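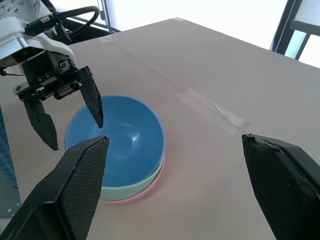
*Three stacked bowls in blue, green and pink.*

The jazz quartet Skindalia will release its second studio album, *Carov*, on September 28, 2026, the group's label, Tovano, announced. The record has eight tracks and will be sold on CD, vinyl and as a download.

Six of the tracks are originals written by members of the band. The other two are standards, both played as slow ballads without drums. The title piece is the longest on the album at nearly 12 minutes and opens with an unaccompanied bass solo.

The lineup is the same as on the first album: tenor saxophone, piano, double bass and drums. The pianist also plays electric piano on two of the originals. There are no guest players and no vocals.

The quartet recorded the album in June at the Ramalho, a 108-seat hall it has used for rehearsals since it formed. The band played together in one room with no overdubs. Most of the tracks are second or third takes, according to the label. The title piece is a first take.

Tovano said the vinyl edition will be a double LP, with the title piece alone on the fourth side. The CD comes in a card sleeve with a short booklet that lists the composers and the instruments used. Buyers of either format will also get a download code.

The group will play the whole album at the Ramalho on the night of the release. Doors open an hour before the music, and there will be one set with no intermission. Tickets are on sale at the hall's box office and on its website. Seats are not numbered. A small number of tickets will be held for sale at the door.

More dates are planned for the winter, and the label said it will post them once the venues are confirmed.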